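ロボットクラブだより　トースターの課題に取り組んでいます

カンドビル（Kandville）のロボットクラブから、春の活動についてお知らせします。私は日本語を勉強中ですので、読みにくいところがありましたら、どうぞお許しください。

今年のクラブは、六月に行われる学生大会「Jendum」に参加することになりました。大会には三つの部門がありますが、私たちは「台所の仕事」という部門を選びました。二本の腕を持つロボットが、家庭にあるオーブントースターの扉を開け、網の上の食べ物を扱い、最後に扉を閉めるという課題です。人間には毎日の簡単な動作ですが、ロボットに教えるとなると、考えることがたくさんあります。

特に難しいのは扉です。扉は下に向かって開きますので、手先は真っすぐではなく、円を描くように動かなければなりません。力が強すぎるとトースター全体が手前に動いてしまいます。力が弱いと、途中で扉から指が離れます。最初の月は、この動作だけを毎週練習しました。成功した記録も失敗した記録もすべて残しており、現在260回分になりました。大会の前までに800回分を集めることが目標です。

練習では、一人が腕を操作し、もう一人がノートに結果を書きます。操作する人は三十分ごとに交代します。疲れてくると動きが乱れ、その乱れも記録に入ってしまうからです。新しい部員は、まず記録の係から始めてください。ほかの人の操作を見ることは、とてもよい勉強になると思います。

机の上の物の置き方についても、部員の間で長い話し合いがありました。机をきれいに片付けたほうが成功しやすいという意見と、普通の家の台所のように、ほかの物も置くべきだという意見です。私たちは後の意見を選びました。大会の会場では、机の様子が練習の時と同じとは限りません。トースターの位置も、練習のたびに少しずつ変えています。

5月21日には、公開練習を行いました。姉妹校のあるギマランイス（Guimarães）からも見学の方が来てくださいました。見学の方からは「カメラはどこについていますか」「腕どうしがぶつかったらどうなりますか」などの質問をいただきました。二つ目の質問には、まだ十分に答えることができません。両腕が近づいた時に速度を落とすプログラムを、今、二年生の班が書いています。

活動の費用については、地元の会社プリンデン（Prindden）から部品代の援助をいただきました。心から感謝いたします。

これからの練習は、六月の大会まで毎週土曜日の午後に第二実習室で行います。見学は自由ですが、ロボットが動いている間は、床の黄色い線の中に入らないようにお願いいたします。部員の募集も続けています。プログラムの経験は必要ありません。参加したい方は、実習室の入り口にある用紙に名前とクラスを書いてください。
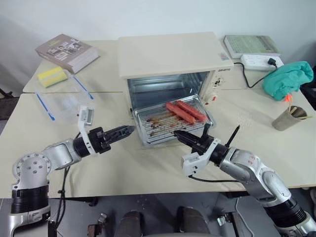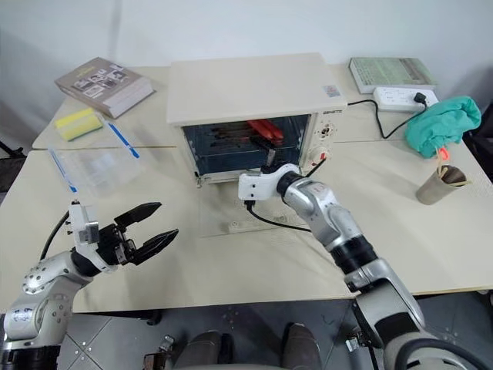 トースターの課題の練習。1枚目は扉を開けて網を手前に出したところ、2枚目は右の腕の手先がトースター前面の下の方に当たっているところです。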